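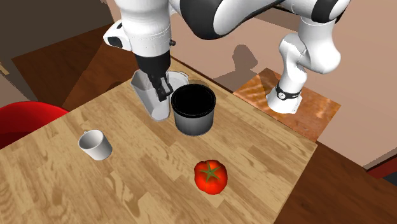 La cellule simulée en fin de réglage : la pince tient le récipient clair, juste à côté du pot noir.

Régler la prise d'un bras dans une cellule simulée : ma façon de faire, pas à pas

Mise à jour du 10 janvier, avec les remarques de Hajar Tazi sur le contact des doigts.

Bonjour à toutes et à tous ! Plusieurs d'entre vous m'ont écrit après le billet sur l'import du modèle dans Cluvon, et la question revenait presque toujours sous la même forme : le bras bouge, la pince se ferme, et pourtant l'objet file, tremble ou part se promener à l'autre bout de la pièce. Je connais bien, j'y ai laissé une bonne partie du mois de juillet. Je vous propose donc de reprendre la mise en place de la cellule depuis le socle jusqu'aux doigts, tranquillement, en supposant que votre modèle s'ouvre sans erreur et que vous savez déplacer le bras articulation par articulation.

Ce qu'il vous faut

Le simulateur Cluvon, le module de pince Duroto (celui à deux doigts), une scène avec une table, et quelques objets de formes différentes. Chez moi : une tasse blanche, une tomate, un pot noir et un récipient haut et clair. La tomate fait sourire, mais gardez quelque chose de rond dans vos essais, vous verrez plus loin.

1. Poser le socle

Commencez par la plaque de montage. Dans ma scène, c'est la plaque carrée cuivrée, près du coin de la table, et le bras passe ensuite au-dessus du plateau. Fixez la plaque au monde, puis la base à la plaque, avec deux liaisons rigides distinctes. On est tenté de tout fusionner en un seul corps (je l'ai fait longtemps), mais le jour où vous voudrez décaler le robot de quelques centimètres, vous serez bien contents de n'avoir qu'une position à changer.

Vérifiez ensuite la hauteur. Passez en vue filaire et regardez si la face inférieure de la base touche la plaque sans s'y enfoncer. Une interpénétration minuscule suffit à faire vibrer tout le bras dès que la physique démarre, et l'on accuse alors les moteurs, qui n'y sont pour rien.

2. Contrôler les articulations à vide

Avant de toucher au moindre objet, faites passer chaque articulation d'une butée à l'autre, lentement, en partant de la base. Notez les bornes dans le fichier de la cellule. Si un axe tourne à l'envers, corrigez le signe dans le modèle et jamais dans le script de commande -- croyez-moi, six mois plus tard vous ne saurez plus pourquoi il y a un moins à cet endroit.

Profitez-en pour regarder le coude. Quand la pince descend à la verticale vers la table, le coude reste haut, et c'est très bien ainsi. Si votre solveur choisit une posture avec le coude rabattu vers le plateau, donnez-lui une configuration de départ plus proche de celle que vous souhaitez.

3. Définir le point d'outil

Le point d'outil doit se trouver entre les deux doigts, au milieu de la zone de contact. Beaucoup de modèles le laissent par défaut sur la bride du poignet. Le résultat est facile à reconnaître : le bras vise juste, mais c'est le poignet qui arrive sur l'objet !

Ma méthode : je ferme la pince à vide, je relève la position du point où les doigts se rejoignent, et j'écris ce décalage dans la description de l'outil. Puis je fais tourner le dernier axe de 28 degrés dans un sens et dans l'autre. Si le point reste en place, c'est gagné. S'il décrit un petit arc, votre décalage est de travers, recommencez.

4. Reprendre les formes de collision

C'est l'étape la plus longue, prenez un thé. Les objets creux posent un vrai souci, car beaucoup de moteurs remplacent la forme importée par son enveloppe convexe. Pour un pot ou une tasse, cela revient à boucher l'ouverture avec un couvercle invisible. Si vous ne les prenez que par l'extérieur, ce n'est pas grave. Si vous comptez glisser un doigt à l'intérieur, ou y déposer quelque chose, il faut découper la paroi en morceaux convexes.

Pour les doigts, faites l'inverse et simplifiez. Une boîte par doigt, bien alignée sur la face de contact, donne des prises bien plus calmes que la géométrie détaillée. C'est Vitalii Dovhaniuk qui m'a convaincu sur ce point, et j'ai mis du temps à l'admettre.

5. Régler le frottement et la force

Partez d'une force de serrage faible et montez par petits pas. À chaque pas, fermez, attendez que l'objet se stabilise, soulevez un peu, reposez. Si l'objet glisse vers le bas, augmentez d'abord le frottement des doigts, ensuite seulement la force. S'il tressaute, la force est déjà trop élevée, ou bien le pas de temps est trop grand.

Regardez aussi l'inclinaison. Un récipient haut peut se retrouver légèrement penché dans la pince, comme le mien. Une petite inclinaison est souvent le signe que les doigts n'appuient pas à la même hauteur. Hajar conseille d'afficher les points de contact et de les comparer d'un doigt à l'autre, et c'est bien plus rapide que mes tâtonnements.

6. Essayer avec des voisins

Une prise sur un objet isolé ne prouve pas grand-chose. Placez un second objet tout près du premier, presque à le toucher, et recommencez. Vérifiez que les doigts ouverts ont la place de descendre entre les deux, et au besoin tournez la pince pour que l'ouverture se fasse dans l'autre direction.

Terminez par la tomate. Une forme ronde pardonne très peu : si le point d'outil est trop haut, elle s'échappe par le bas dès la fermeture. Je fais cinq essais de suite sans rien modifier, et je ne passe à la suite que si tous tiennent.

Sauvegarder

Enregistrez la cellule complète (socle, outil, collisions, frottements) sous un nouveau nom avant d'ajouter des trajectoires. Pour ceux qui utilisent l'export Ceneck, pensez à cocher l'option des masses, elle est décochée par défaut et les objets reviennent sinon avec une masse standard.

Le prochain billet portera sur les trajectoires d'approche. Si vos doigts tremblent encore après l'étape 5, envoyez-moi votre fichier de cellule avec la valeur du pas de temps, je regarderai volontiers.

Bohdan Boiko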